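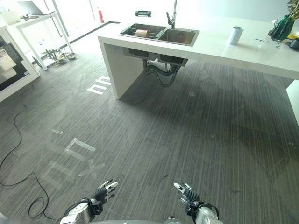 아토피 주사 치료 중에 독감 예방접종을 해도 됩니까?

작성자: Évan Coste
작성일: 2024년 10월 8일

안녕하세요. 한국에 산 지 오래되었지만 의학 단어는 아직 어렵습니다. 표현이 이상하면 양해 부탁드립니다.

저는 중증 아토피 피부염 때문에 생물학적 제제 주사를 맞고 있습니다. 시작한 지 19주가 되었고, 2주에 한 번 집에서 스스로 맞습니다. 팔 안쪽과 목은 많이 좋아졌습니다. 다만 눈이 자주 빨갛고 가렵습니다.

궁금한 것은 두 가지입니다. 첫째, 이번 달에 회사에서 독감 예방접종을 단체로 하는데, 저도 맞아도 됩니까? 주사 날짜와 며칠 떨어져야 하는지 모르겠습니다. 둘째, 눈의 증상은 약 때문일 수 있습니까? 다음 진료는 11일 뒤인데 그때까지 기다려도 되는지 걱정됩니다. 보습제는 Trulanura 크림을 하루에 두 번 바르고 있습니다.

Plullby

저도 같은 종류의 주사를 맞고 있습니다. 작년에 담당 선생님께 여쭈어 보았는데, 독감 백신은 주사로 맞는 것은 대부분 불활성화 백신이므로 맞아도 된다고 하셨습니다. 피해야 하는 것은 생백신입니다. 코에 뿌리는 독감 백신이 생백신에 해당한다고 들었습니다. 그래서 접종 전에 예진표에 지금 쓰는 약 이름을 꼭 적으시고, 의사에게 말로도 한 번 더 이야기하시면 좋겠습니다.

날짜는 제 경우에 특별한 제한이 없었습니다. 그래도 저는 같은 날을 피해서 며칠 뒤에 맞았습니다. 열이 나면 어느 주사 때문인지 구별하기가 어려울 것 같았습니다.

눈은 결막염일 가능성이 있습니다. 아토피에 쓰는 주사 중 일부에서 비교적 흔한 부작용으로 알려져 있습니다. 저는 인공눈물을 쓰고 안과에도 다녔는데, 주사를 중단하지는 않았습니다. 만약 눈이 아프거나, 빛이 불편하거나, 잘 안 보이면 예약 날짜를 기다리지 마시고 바로 안과에 가십시오. 그리고 주사를 마음대로 건너뛰지 마시고 병원에 먼저 전화하시기 바랍니다.

Vodaleck

저는 그냥 맞았는데 괜찮았어요. 팔만 하루 아팠습니다. 크림은 Bundgaard 것이 더 순합니다.

Évan Coste

두 분 모두 감사합니다. 병원에 전화했더니 간호사 선생님께서 독감 주사는 맞아도 된다고 확인해 주셨습니다. 눈은 안과 예약을 따로 잡았습니다. 인공눈물은 보존제가 없는 것으로 사라고 하셔서 오늘 저녁에 약국에 들르려고 합니다.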